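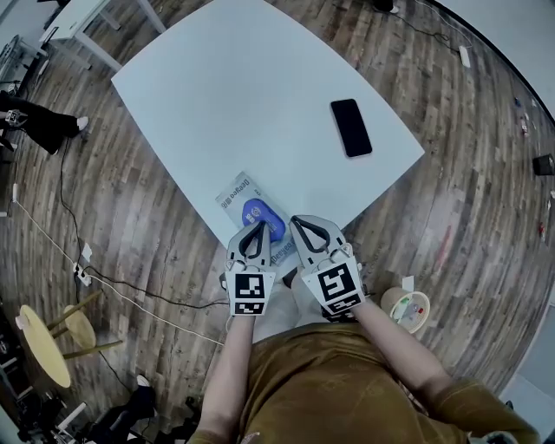 Hand-held gripper demonstrations: results of the packaged goods trial
Forum: Manipulation Research > Methods and Results

ofrandsen wrote:
31 August 2021
The Hirnholm group has completed the first part of its study on learning from hand-held demonstrations. Operators handled packaged goods at a table with a gripper in each hand, and the position of each gripper was recovered from its printed markers. Of up to 4000 demonstrations planned, 407 have been reviewed. We rejected 29, mostly for lost tracking. Comments on the method are welcome before the second part begins in October.
Oluf Frandsen

davent_lab wrote:
Thank you for the summary. We do not agree that the rejection rate says much about quality. A demonstration may be tracked perfectly and still teach a poor grasp. Were the grasps themselves scored?

ofrandsen wrote:
They were, by 2 reviewers working separately. Our wider concern is the workspace. Several people may be recording in the same room, and the view from the gripper takes in a good deal more than the table.

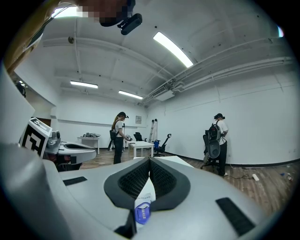

We have therefore kept the full view during training and cropped it only for a comparison run. The cropped version did slightly worse on thin packages.

E. Mazza wrote:
I would question that comparison – cropping also removes the other gripper at certain angles, so two things have changed at once. At Pludinov we masked the background and left both grippers in view.

davent_lab wrote:
Agreed with Mazza on this point, though masking brings errors of its own.

ofrandsen wrote:
The objection is fair. A masked run will be added to the second part, using the Fogh split so that the figures can be compared.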